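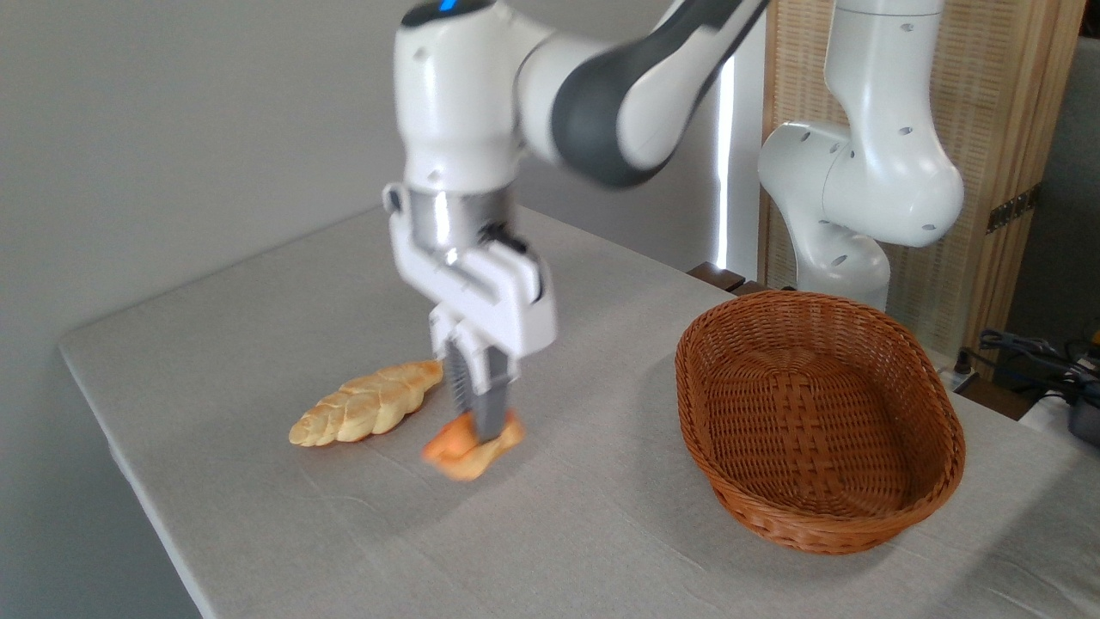

Figure 3. Braided loaf, small roll and empty oval basket on the table.

3.2 Bread and basket

The third household task in the study is putting bread into a serving basket. We chose it after talking with families in Clanthorpe about what they do just before a meal. Bread came up often, and the people we spoke with treated it as a job of its own – someone brings the bread, someone else finds the basket, and the two are put together on the table.

The set has two kinds of bread. One is a long braided loaf with a pale golden crust. The other is much smaller, with a glossy orange top and a paler base. We kept the pair the same in every layout of this task. The two differ in length, in outline and in how evenly the crust is colored, and these were the features our raters were asked to write about. The basket is a shallow oval with a rolled rim. Its weave is tight enough that small bread can be laid straight on the floor of the basket without a napkin, and we did not use one.

At the start of each layout the bread goes on the left of the table and the basket on the right. The loaf is set on a diagonal. The small roll goes near it, and its exact place is left to the person setting the table. The basket may also be turned. We did not mark positions with tape, as we had done for the cup task in Section 3.1, and the layouts therefore vary a little more than the earlier ones.
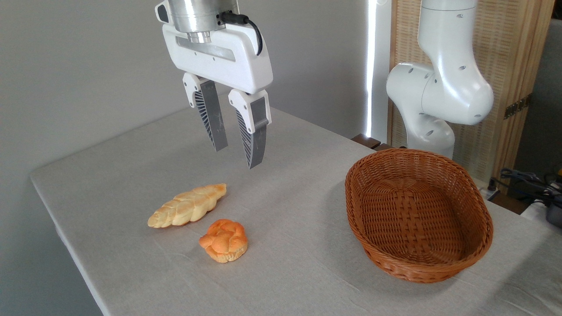 Figure 4. Bread on the left and basket on the right, with the wooden folding screen behind.

The room was furnished to look like a corner of a dining room. A light wooden folding screen with a woven, cane-like panel stands behind the table and goes well with the basket in color and pattern. Henrike Kröger, who planned the room, tried a plain painted board in the same spot during the August pilot. Raters in the pilot described the room as an office in their notes, and the board was given up. The tabletop is kept light so that the crust of the bread stands out from it.

We collected 2865 written notes on the full set of household tasks. Of these, 562 concern bread and basket. The raters, 85 adults living in or near Clanthorpe, were asked to say in their own words how the bread should be placed and in what order. Most would put the loaf in first, along the length of the basket, and fit the roll in beside it. A smaller group would start with the roll, and several of them wrote that the loaf could then rest against it. Some raters said they would slice the loaf before serving. These notes were kept in the set but were coded separately, as slicing is not part of the task.

The words used for the small piece were less settled than we had hoped. Raters wrote "roll", "bun", "brioche" and "muffin" for the same item. The loaf was called "the braid", "the plait" or simply "the bread". We did not correct any of these. In the coding sheet the two items appear as LONG and SMALL, and the notes keep the rater's own word next to the code.

Two limits should be kept in mind. With a single loaf and a single roll there is little crowding in the basket, and households that serve more bread may follow a different order. The basket is also shallow, and advice about stacking was rare. A deeper basket will be used in the next round.

Related items
Lenz: Setting the table for two, a study of order and habit
Greltisetti: Names for small breads in everyday speech
Avent: Baskets, bowls and trays in the family kitchen
Kröger: Furnishing a test room for household tasks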